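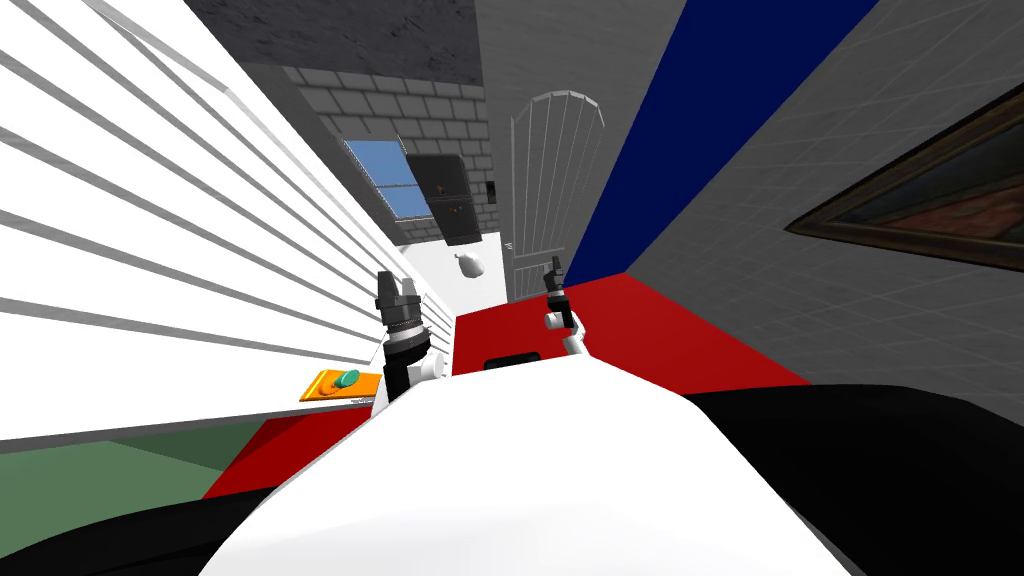
I have a bone to pick with people who treat the simulated cell as the one that looks after itself. Ours at Mastgate is a two-arm setup, and I spend more hours tending it than I ever spent with a grease gun! Last October an update nudged the finger offsets by 3 millimeters and we burned through 139 runs before Clémence Le Goff thought to open the wrist settings (I'd been blaming the grasp code, loudly).

So now I do rounds. Open the fingers, close them, check both wrist views, compare against the saved numbers. Boonsong Saithong thinks I'm fussy, and he'd rather script the whole thing and go to lunch.
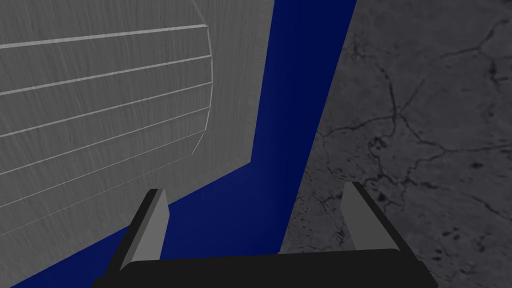
Fine, script it -- but look too. A script only checks what you already worried about, and my worst bugs have been things I'd never have put on a list, like a fingertip pad that had lost its friction value. It takes me almost 12 minutes in the morning with my coffee. I'd make it part of the job, written on the schedule with a name next to it, same as we do for the real arms over at Prurerow.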